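4.2 The vocabulary of draining

We had planned to spend this part of the study on verbs. The participants had other plans. Asked to talk us through the washing-up in their own words, they produced a respectable number of verbs and then settled down to what they wanted to discuss, namely what things are called and why everybody else in the house calls them something wrong.

The worst offender was the colander. Across the 18 households in the Aninitz sample it was a colander, a strainer, a drainer, a sieve and, in one home where three generations had evidently given up negotiating, "the holes". Gallardo's earlier survey of Overgaard had led us to expect a tidy split by age, with older speakers keeping "colander" and younger ones drifting towards "strainer". Our speakers declined to split. Of the 94 mentions we coded, the choice of word followed the speaker's mother far more closely than the speaker's date of birth, and two siblings raised at the same sink could be relied upon to agree with each other and with no one they had married.

Shape did some of the work too. Speakers who were happy to say "colander" of a deep round bowl grew cautious when the object was oval or shallow, or had tabs where they felt handles ought to be (Figure 5). 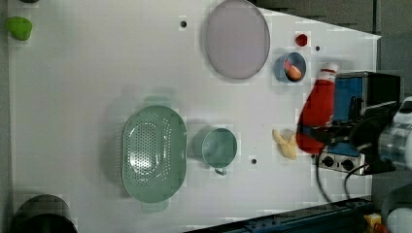 Figure 5. Kitchen items on a white tabletop, including a large round plate, a small blue cup and an oval colander with two flat tab handles.

The plate and the cup caused less trouble, although "less" should be read generously. One speaker in Clullel held that a cup without a saucer is a mug "until proved otherwise", a position she defended for 17 minutes of tape and which we have not attempted to code. Another distinguished plates for eating from plates for putting things on, and was visibly pained when the interviewer used the same word for both. Following Gallardo, we treat such remarks as folk definitions and record them separately from ordinary use. The speaker in Clullel, we note, said "cup" throughout her own washing-up.

This gap between what people say and what they say they say is an old friend in dialect work, and it was widest among those most confident of their own habits. In Sosusov, where we had been warned to expect strong opinions, five speakers told us firmly that they never used "drainer" for anything but the rack beside the sink. All five did so before the kettle had boiled. We played the recordings back to them, as the protocol requires. Four laughed, and the fifth asked whose voice it was.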